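Sorting by fibre: inside the Tenilel textile trial

Damian Adamczyk on labels, moisture readings and why blends still go in the wrong bin
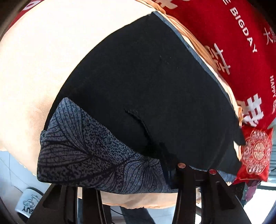 The Tenilel trial began in July with collection points at four secondary schools and one college campus in Yilma. Students drop off clothing and household textiles that are too worn for resale, and the material goes by van to a sorting bench run by Clindero, a small recycling firm. Adamczyk manages the bench. I-hsuan Chow, a second-year textile design student at the college, wrote the sorting guide that the schools use.

The first target was 4000 kilograms over two terms. The trial has collected 3000 so far, and Adamczyk expects to fall short.

"The weight is fine as a headline, but it's a poor measure of what we can process," he says. "One wet doona can throw off a whole day's figures. We now record weight after 48 hours in the drying room, and the numbers dropped as soon as we did that."

Items are split into five streams: cotton, wool, polyester, mixed fibre and reject. Anything with a legible care label is sorted by the label. The rest goes under a bench-top near-infrared scanner, a Pletar unit leased for the length of the trial. The scanner reads the surface of the fabric, so a padded item has to be opened and the filling scanned separately.

Dark colours are the main technical problem. Some black dyes absorb so much of the signal that the unit returns no result, and those pieces are set aside for a burn test on a clipped thread. Adamczyk says the test takes about three minutes a piece, which limits how many can be done in a shift.

Chow's guide started as a class assignment. Her first draft ran to 14 pages and asked students to identify weave as well as fibre. It was tested with a Year 9 group, who stopped reading at page two.

"I'd written it for people on my course," she says. "The Year 9s wanted to know which bag it goes in. The current version is a single sheet, and weave isn't on it."

The sheet asks for three checks. Students look for the label, feel for padding, and remove zips and metal buttons where they can be cut off cleanly. Shoes, belts and anything with oil or paint on it are excluded. Chow would like to add a line on elastane, as a garment labelled 95 per cent cotton is often put in the cotton bag when it belongs in mixed fibre.

Contamination is checked by sampling. Each Tuesday the bench pulls 111 items from the school bags and sorts them again from scratch. In the first month, 38 of them were in the wrong stream. The latest sample had 17, most of them blends.

Cotton is shredded and sold as wiping cloth and insulation feedstock. Polyester is baled and stored until there is enough for a full load. Mixed fibre has no buyer at present, and 400 kilograms of it is sitting on pallets at the back of the Clindero shed.

"I'd sooner store it than send it to landfill and report it as recovered," Adamczyk says. "There's a felting company interested, but they want a consistent blend ratio and we can't give them one."

Chow is working on a version of the guide for primary schools with drawings in place of most of the text. The scanner lease runs until the end of second term.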